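# Brown Paper, Blue Tape and Other Ways I Save My Tabletops

I love a covered work table almost more than I love the projects that happen on it! Kraft paper on top, a bit of tape to mark things off, and you can glue, sand, paint and pot up seedlings without a worry.

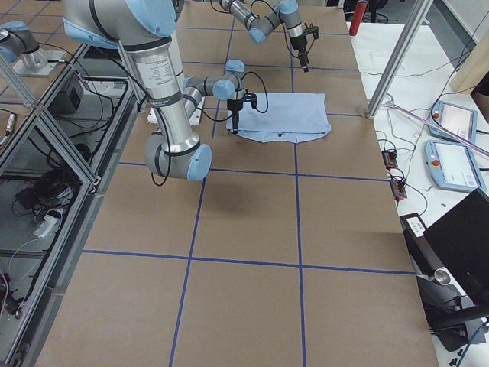 ## Getting the paper down flat

Buy the widest roll you can carry. Narrow rolls are cheaper, but then you've got a seam down the middle, and glue finds a seam every single time. If you can only get the narrow stuff, overlap the two sheets by a good hand's width and put the top one on the side you work from, so your sleeves slide over the edge and don't catch it.

Roll it out with the curl facing down. Tape one short end first, walk to the other end, pull gently and tape that, and only then do the long sides. A few creases won't hurt anything. If they bug you (they bug me before a fussy glue-up), run a warm dry iron over the paper before you tape it. No steam!

Cut with a long snap-off blade, and cut past the table edge, never on it. I have a line across my old pine top from learning that one.

## Tape that comes back up

Painter's tape is my favorite thing in the whole shop. It holds paper for weeks and still peels off a varnished edge if you're patient. Pull it back low over itself, slowly, and warm it with a hair dryer if it's been down all summer. Masking tape is fine for a weekend job, but leave it on through a hot spell and you'll be rubbing gum off with cooking oil and a rag.

And use the tape to lay out the table itself! My neighbor Nidia Espinoza does holiday cookies for her whole street, and she tapes her paper into big squares: one for bare cookies, one for iced, one for the ones with sprinkles that have to sit overnight. I stole the idea for furniture hardware. Every drawer gets its own square, with its screws and pulls sitting in it and the drawer number penciled right on the paper. Sixteen drawers from an apothecary chest went back together in one evening, and every screw went home to its own hole.

Squares work for

- sorting seed packets by planting month
- taking apart a lamp, left to right in the order the pieces came off
- kids' crafts (one square per kid, and the glitter stays put, mostly)
- jigsaw edges, sky, grass and "no idea"

## What to do about spills

Wood glue: leave it. Let it dry hard and it'll lift off the paper or take a little flake with it. Wiping it wet just makes a bigger sticky patch.

Oil finishes are the one thing I won't do on bare kraft. They go straight through. Slide a sheet of wax paper or an old baking mat under the piece, and afterward hang the oily rags outside, opened flat, until they're stiff and dry. Please don't ball them up in the trash, they can heat up and catch fire all by themselves.

Paint is easy. Stir sticks go on a jar lid, brushes go across the top of the can, and drips on the paper can dry where they land. My current sheet has three shades of green on it and I'm getting kind of fond of it.

## Sanding between coats

I go 800 grit before the last coat of anything shiny, with a drop of dish soap in the water. Light hands! Wipe it down, let it dry for 30 minutes, and look across the surface toward a window. Dull all over means you're ready. If you see shiny dots, those are low spots that need a few more passes.

Wet sanding will make kraft paper pucker, so put an old towel under the piece first.

## When the paper's done

Clean stretches get torn off and saved for wrapping, or to line the shelf under the sink. Plain scraps with no paint or finish on them can go in the compost if you tear them small and pick off the tape. The worst bits I fold inward, dirty side in, and out they go.

Fabrice Leblanc wrote in to say he layers three sheets at once and peels off the top one when it gets ugly. I tried it in October and I'm a convert, with one change: tape each layer a finger's width farther in than the one below it. Then you can lift the top sheet without pulling up the whole stack.

Next time I'll get into cleaning brushes, including the stiff ones you've given up on. Send me yours, I'd love to try some new tricks on them!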